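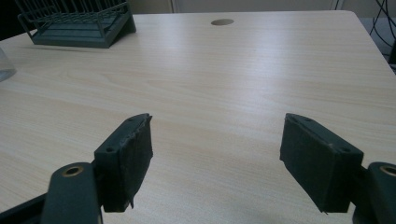

Samwood Skin Clinic, Drastville – 29th October
Laser hair removal is one of the treatments our reception desk is asked about most often. This thread sets out how a course is planned at the clinic and what clients should do before and after each visit. 1/11

A laser acts on the pigment in the hair. The light is absorbed, turns to heat and damages the follicle, so that later growth is slower and finer. Gray, white and very fair hairs contain little pigment and respond poorly. Clients with mostly fair hair are advised to discuss electrolysis instead. 2/11

Hair grows in cycles, and only hairs in the active phase are affected on a given day. For this reason a single visit is never sold as a complete treatment. Intervals differ by area: the face is usually seen more often than the legs or back. 3/11

Every new client attends a consultation and has a small patch of skin tested. The full session is booked only after the patch has been checked by a practitioner. This applies equally to clients who have been treated at another clinic. 4/11

Before a session:
Shave the area the day before.
Do not wax, thread or pluck between visits. The root must be in place.
Do not apply self-tanner, perfume or deodorant to the area.
Bring a current list of medicines, including creams and supplements. 5/11

Recent sun exposure is the most common cause of a postponed appointment. Tanned skin absorbs more of the light, and the risk of burns and lasting marks is higher. Clients who traveled in July were asked to wait until their color had faded, and the same rule applies to anyone planning a winter vacation. 6/11

We do not treat over tattoos or permanent makeup. We also do not treat during pregnancy. Clients taking medicines that make the skin sensitive to light should speak to the doctor who prescribed them before booking – please do not stop a medicine on your own in order to attend. 7/11

Redness and slight swelling around the follicles are usual after a session and tend to settle within a day or two. Cool compresses may be used. Hot baths, saunas and heavy exercise should be avoided until the skin has calmed. Blisters, crusting or a change in skin color should be reported to the clinic the same day. 8/11

Treated hairs may take some time to shed and can look like new growth while they do. They may be shaved. Sunscreen should be worn daily on any exposed area throughout the course. 9/11

Fees: the patch test is 80 and is deducted from the first session. A course of 5 sessions is 500 for a small area and 1000 for full legs. Unused sessions may be moved to another area at the same rate but cannot be passed to another person. 10/11

Appointments are made through the Muster booking page or at the front desk. The Kovács building entrance is closed in the evenings, and clients with late appointments should use the door on the parking lot side. Questions about a course already under way should be sent through your client account, where your treatment record can be consulted. 11/11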